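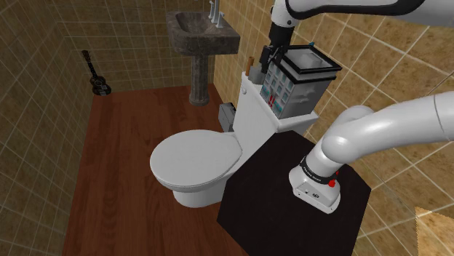
Town Offers Refund to Homes That Change Old Toilets

Category: Local News > Water & Environment

August | By Nikolaidis, Mesport desk

Homeowners in Mesport can now ask for part of their money back when they replace an old toilet with a model that uses less water. The town council approved the program last month, and the first forms were accepted at 9 a.m. at the office of Lidovard, the company which manages the water network.

According to the council, 2,692 homes in the town still have toilets installed before the present water rules. Many of them are in the streets near the harbor, where the buildings are old and the bathrooms are small. An old toilet of this type can use up to 16 liters of water for one flush. The models accepted in the program must have two buttons, with 3 liters for the small flush and no more than 5 liters for the full one.

The refund covers half of the price of the toilet, but it does not cover the work of the plumber. Tenants can also apply, if the owner of the home signs the form. Each home can receive the refund one time only, even when it has more than one bathroom. This last point was discussed for a long time at the council meeting, and several families with two bathrooms asked for a different rule. The council answered that the budget is limited and that it wishes to help first the homes which have not changed anything yet.

To apply, residents must bring the receipt of the new toilet, a recent water bill and the paper from the collection point showing that the old toilet was handed in. The collection point is behind the Motico hardware store, on the road to the cemetery, and it is open in the mornings. Old tanks and seats should be separated before they are brought there. The ceramic will be crushed and used under the new footpath along the river.

Lidovard reminds customers that a leak in the tank can waste more water than an old model. A simple test is to put a little food coloring in the tank and wait fifteen minutes without flushing. If the color appears in the bowl, the rubber seal at the bottom is probably worn and should be changed. The seal is cheap and can be bought in any hardware store, but it is not included in the refund.

Forms are available at the town hall and at the Lidovard office. Payment is made on the next water bill. The program will stay open until the money for this year is finished.

Last updated: August, 4:40 p.m.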